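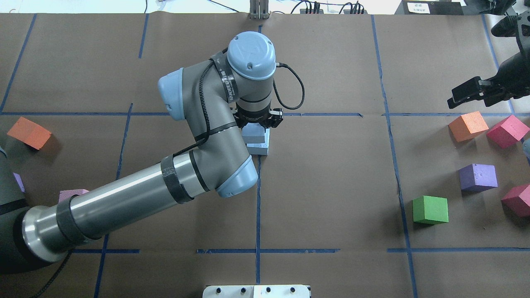
Asuka Iwasaki said you can't put a tower on a line. A line is a road, she said, and everybody knows you don't build a tower in the middle of a road, and if I was going to run a town that way she'd take her cubes and move to the other end of the table.

27 October 2020
Posted by the Mayor of Colness

Search this site... Go

So okay, I should back up. Colness is a town made of brown paper and blue tape. It has been on my work table since May and I am its mayor, mostly because it's my table. Asuka is the opposition. We started it one rainy evening when we were supposed to be playing Skudex, and we'd lost the rule book for Skudex (my fault, I'd used it to level the fridge), and Asuka said fine, we'll make our own. She tore the tape, I pressed it down. We had wine. You can tell which streets came after the wine.

The rules are pretty simple. The spaces between the tape are lots. The foam cubes are whatever you say they are, as long as you say it before you let go. You get a hundred points for a building that makes the other person jealous. And whatever happens in Colness is true until the next turn - that one was Asuka's, and I've regretted agreeing to it ever since.

Most of the trouble is with Polishchuk. Polishchuk is the orange cube. He started out as a bakery, and then one night Asuka said the baker had bought the building, and after that the cube was just him. He's never once sat straight on his lot. He files complaints. According to Asuka he's filed 3208 of them, all about the crossroads, and as mayor I have to hear every one. 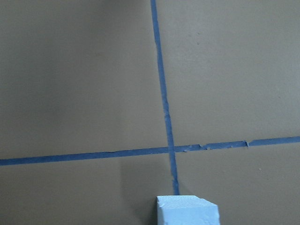
Main and Second, still waiting on repairs.

In my defense, the tape bunched. You pull it up to move a street over and it never goes back down the way it was. I told Polishchuk the city had hired Flarnex to fix it, Flarnex being the road company I made up on the spot, and Asuka said oh good, she owned Flarnex. She'd owned it for six turns. She said it before she let go of the cube, too, so there wasn't a thing I could do about it.

That meant the opposition had the roads. She had the purple cube (the hospital) and the green one, which was a park or a casino depending on her mood. I had the blue ones, which I'd been saving up, and a pretty weak hand otherwise.

So I went up. I set one blue cube down on the center line, right over the paint, and I said, "City hall." Then I put the other one on top of it and said, "City hall, second floor." It was a beautiful moment! I may have done a little dance.

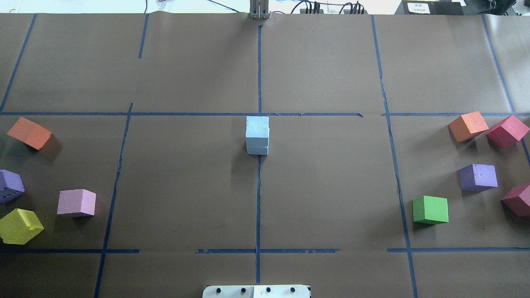

City hall, Colness, with its second floor.

That's when she gave me the speech about roads. I said it was my town and the road could go through the lobby. She said what about trucks. I said there'd be a big lobby. She asked what Polishchuk thought, and she did his voice, that low grumbly one, and he thought it was a disgrace and it blocked his morning light. We both looked over at him. He was leaning on his lot like a man at a bus stop.

I offered him the second floor. I don't know why, I just felt bad about the light. I said he could put ovens up there and people could smell bread while they paid their parking tickets.

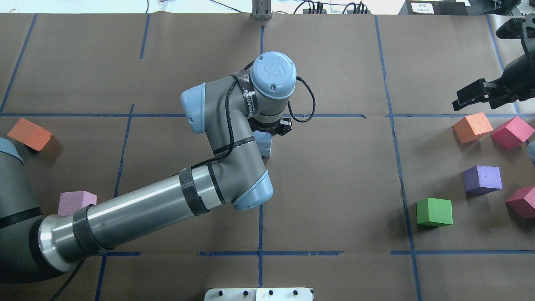
Asuka didn't say anything for a while. She had her chin on her fist and she was looking at the park, or the casino. Then she said he'd want it in writing.

So I wrote it on the back of a receipt, one bakery, second floor, no rent, and signed it Mayor. She signed for Polishchuk. She gave him a terrible signature with a loop in it, and then she went to put the kettle on and yelled from the kitchen that Flarnex would be starting on the crossroads next turn, at double the price, and did I want lemon in mine.

I said yes to the lemon. I'm still thinking about the price.

Filed under: Short Stories, Games & Make-Believe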